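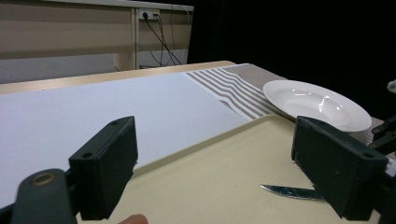 Can I grow sourdough starter through a cold August?

Mine has gone sluggish and the kitchen sits at 3 degrees overnight. Any tips, or do I wait for spring?
Posted by Punwood

Huw Cadwaladr
Don't wait! Winter loaves have the best flavour, I reckon. Feed it with rye flour and warm water, then tuck the jar in the oven with just the light on -- mine loves it in there. Stand it on a tray in case it climbs out.
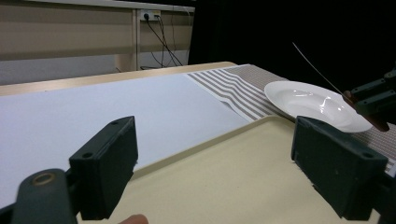

Voyle
Same as above. Mine took ages but it came good.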